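Thread: Resoling cemented sneakers, contact cement vs. urethane
Print this thread | E-mail this thread

tumard_sole
Posted 01/06/2024
Looking for numbers on sole adhesion for cemented sneakers with thick rubber soles. I have 87 bond tests logged, all neoprene contact cement on sanded rubber. Peel results are consistent at the heel and poor at the toe. Same primer, same press time. Typical sole type, ribbed along the edge with tread wear at the toe: 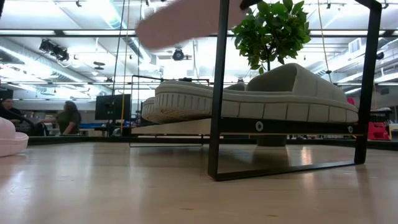
Steinar Þorgeirsson
Toe failures are usually a flex problem. Neoprene creeps under repeated bending. Switch to a two-part urethane and heat activate it before pressing. I would not sand finer than 60 grit.

kendov_b
Disagree on the urethane. On old rubber it is only as good as the primer. I ran 119 pairs with neoprene and had 2 come back, both from skipped solvent wipes. Check your prep first.

Steinar Þorgeirsson
Came back after how long? A bond can pass at a month and let go at a year.

kendov_b
Over 504 days for the oldest pair, worn on concrete and tile.

hikitz
Floor type matters more than either of you allow. Smooth hard floors grip the toe at push-off and load the front edge of the bond. Indoor walking is not a light duty case.
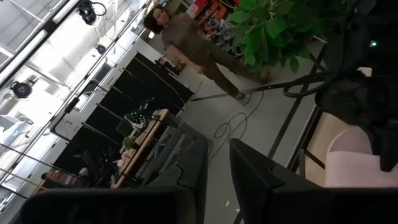

Dark shoes on a pale gray floor, apparently mid-step.

tumard_sole
I wiped once, before sanding. Will repeat with a second wipe after and post the peel values for both adhesives.

kendov_b
Let the solvent flash off fully before you prime.

Related threads
Kaplan press: pad replacement
Primer shelf life after opening
Stitching a cupsole by hand
Removing old cement from EVA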